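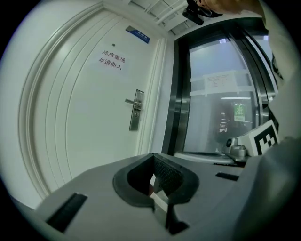

Who was Shuk-fan Tse?

Shuk-fan Tse was a poet and newspaper writer from the harbour town of Flaltthorpe. She wrote her first poem when she was still at school. Her best-known book, Rostham, has 41 short poems for children.

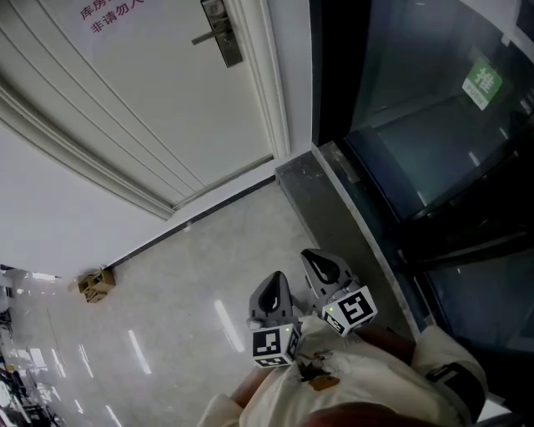
POETRY AND NEWS

A journalist finds out what has happened and tells other people. Tse did this every Thursday in her newspaper column. Her poems used the same plain words – many are only 5 lines long. Ask an adult to read one aloud with you, then write your own about your neighbourhood.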